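Brillow Frame Loom Guide, Section 3: Winding Your Yarn and Warping the Loom 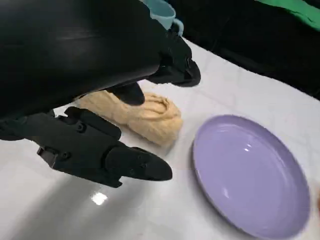 Yeshi Derese wrote in after her first scarf to say she wished she had read this section before cutting into her good wool, and that a skein wound properly at the start would have saved her an entire evening of picking at knots.

We hear that a lot! Warping is the part new weavers want to rush through, and it's also the part that decides how your cloth will look and feel. Give it an afternoon, put some music on, and enjoy it. By the end of this section you'll have a tight, even warp and a loom that's ready for its first row.

Before you start

You should have finished Section 2, so your Brillow frame is standing square with both bars locked and the heddle resting in its lower slots. You'll also need:

Warp yarn (smooth, strong and not too stretchy — cotton is a lovely first choice)
Scissors
A tape measure
A few scraps of thick yarn for spacing
The threading hook from the small parts bag

Note: If your yarn came as a twisted skein, it can't go straight onto the loom. Start at 3.1. If it's already on a cone or in a ball, skip ahead to 3.2.

3.1 Opening and winding a skein

1. Find the end of the skein where one loop is tucked through the other. Slip it out and let the twist relax.

2. Open the skein into one big ring and drape it over a swift, a chair back or a patient friend's hands.

3. Look for the ties. Most skeins have several, and one of them usually holds both yarn ends.

4. Snip the plain ties first and the one with the ends last. Cut only the tie!

5. Wind from whichever end comes away more freely. Keep your hand loose, so the ball feels squashy when you press it. Wool that's wound hard gets stretched, then shrinks back in the finished cloth.

Caution: Never pull hard on a snag. Stop, shake the ring gently and lift the caught strand over its neighbors. Pulling turns a small tangle into a knot you'll have to cut.

3.2 Measuring the warp

The standard Brillow heddle has 8 slots to the inch, counting slots only, and each slot will end up sharing its yarn with the hole next door. For a first project we suggest a scarf on 88 warp ends. That gives you plenty of width to practice your edges on, and it fits easily on every frame we make.

1. Clamp the loom to one end of a sturdy table with the back bar facing outward.

2. Clamp the warping peg to the far end. Measure from the back bar to the peg and adjust until you have the length of your scarf plus 23 inches for knots, fringe and the bit at the end that can't be woven.

3. Mark the center of the heddle with a scrap of bright yarn. Count out from there, half the width on each side, and mark your first and last slots too.

3.3 Threading the slots

1. Tie the end of your warp yarn to the back bar, directly behind your first marked slot.

2. Push the threading hook through the slot, catch a loop of yarn and draw it through.

3. Walk the loop over to the peg and drop it on. (Yes, you walk. Comfortable shoes!)

4. Take the yarn around the back bar and pull the next loop through the next slot. Go over the bar on one pass and under it on the next.

5. Carry on until you reach your last marked slot, then cut the yarn and tie it to the bar.

Note: Every loop should have the same gentle pull. If you have to stop halfway, wrap the working yarn twice around the side post and it will hold until you're back.

Caution: The loops across the table are easy to miss at shin or elbow height. Keep pets and small children out of the room during this step.

3.4 Winding on

1. Cut the loops at the peg and tie the ends in one loose overhand knot.

2. Hold the knot in one hand and turn the back roller with the other. Feed in a sheet of heavy paper as you go, so that the layers of yarn never touch each other.

3. Stop every full turn and give the warp a firm, straight tug. It's oddly satisfying, and it evens out the tension better than any combing will.

4. When the ends hang a hand's length in front of the heddle, lock the roller.

3.5 Threading the holes

1. Each slot now holds two strands. Leave one where it is and move the other into the hole to its right.

2. Work in small groups and check each group before starting the next. A skipped hole shows as a line running the whole length of the cloth.

3. Tie the ends to the front bar in small bunches, starting in the middle and working outward.

4. Pat the warp with a flat hand. Tighten any bunch that feels soft.

Now lift the heddle, look through the side, and there's your first shed — a clean open gap from edge to edge. Weave 3 rows with your thick scrap yarn to spread the threads, then turn to Section 4 to load your shuttle.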